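From: Lise Lapointe
To: Kurncombe Student Robotics list
Date: 2019-12-03
Subject: Re: Arm section: schedule, bench access and the February demonstration

Dear members,

Thank you to those who responded to Dale's message. I have kept the relevant portion below and answer each point in turn. Team leads are asked to pass this on to any student who has not yet joined the list.

Dale Dhillon wrote:
> The arm section met on Monday's agenda items only and did not reach
> the matter of the bench. Three questions remain open.
> First, will the Werton room be available to us over the winter
> recess, and under whose supervision?
> Second, the rules for the February demonstration state that each
> team receives 200 points to start and loses points for dropped
> or misplaced parts. They do not say whether a part that is
> picked up again by the arm counts as dropped.
> Third, several students have asked whether they may change the
> fingers between rounds. Our current pair closes well at the
> tips but we would like to try a softer pad.
> I would be grateful for a ruling before the teams freeze
> their designs.

On the first question, the Werton room will remain open to the arm section during the recess on the same terms as in the fall. A faculty supervisor must be present whenever the arm is powered. Aisling Mulcahy has agreed to supervise the morning sessions, and I will take the afternoons. Students may work on code in the adjoining room, 157, without a supervisor, provided they have signed the building sheet. Keys are not to be handed from one student to another.

On the second question, a part is considered dropped when it leaves the fingers at any point other than the target area. If the arm recovers the part without human help and within the time allowed for the round, half of the lost points will be restored. If a student touches the part, the arm or the table, the round ends and the score stands as of that moment. This wording will replace paragraph 6 of the rules. The remaining paragraphs are unchanged.

On the third question, teams may change fingers between rounds but not during a round. Any replacement pair must be presented at inspection along with the original pair, and both must be attached with the same mounting holes. Please do not drill new holes in the gripper body. It belongs to the school and will be used again by next year's class. After any change of fingers the team must repeat the closing check and the camera check, and write the result in the Wulemine log before the arm is run at full speed.

I would also remind all teams of the order of work at the bench. The work surface is to be cleared before the arm is powered. The arm is then brought to its home position, the fingers are closed and opened by command, and the view from the wrist camera is saved to the team folder. Only after this may parts be set out. Several folders contain long recordings of parts being moved but no view of the clear table, and without that view the Pelletier calibration script has nothing to compare against. Teams whose folders are incomplete should supply the missing view before the recess. The following view is suitable for that purpose, with nothing set out on the table and the fingertips in sight. 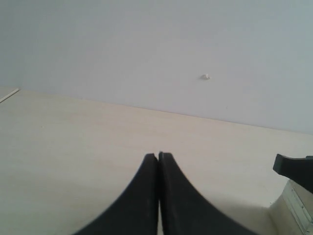

Colton Li has asked that the closing check be done at two heights, one near the table and one well above it, and that both results be entered in the log, as a team that checks at a single height may not notice a wrist that has shifted on its mount. I agree with this request, and the second height is now part of the check for all teams.

The log template will be revised accordingly. Until the new version is posted, please write the second result in the margin and initial it. Entries made before today do not need to be corrected.

Two further items. Design freezes are to be sent to Harpreet Sutherland by the team lead, in a single message, with the finger drawings attached as separate files. Drawings sent by individual students will be returned. Teams that have borrowed the hex key set from the Werton room are asked to bring it back, as the inspection bench requires it.

Questions about scoring should be sent to this list so that all teams see the same answer. Questions about supervision or room access may be sent to me directly.

Sincerely,

Lise Lapointe
Faculty Advisor, Arm Section
Kurncombe Student Robotics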